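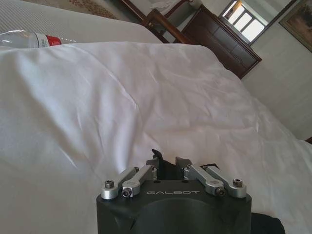 Good news for anyone in Idmont with a duvet too big for the washing machine – the launderette on Shetty Street opens again on Monday! I've been lugging my bedding over to Dallex on the bus since the old place shut, and I can't say I'll miss it.

The new owners have kept the name and the terrible green sign (I'm glad, I'm fond of it) but the insides are all new. There are six big machines at the back for duvets and blankets, and a full wash takes 90 minutes.
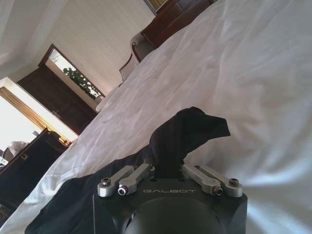
Prices haven't gone up as much as I'd feared either. You can still pay with coins, and there's a card reader by the door for the rest of us. 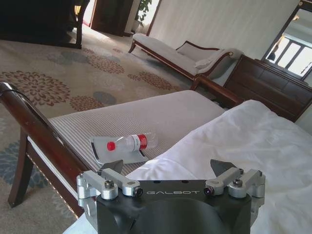 *Gripper with its jaws open.*

The first 100 customers get a free dry with any wash, so I'll be in the queue early with my winter blankets. Doors open at 7am.

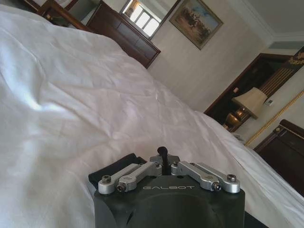

*Reading time: 90 seconds*

They're also after spare sheets and towels for the night shelter in Udel, which hopes to collect 1000 before the cold sets in. Clean ones only please, folded if you can manage it, and any size will do – just leave them in the blue bin next to the counter. It'll be there until the end of November.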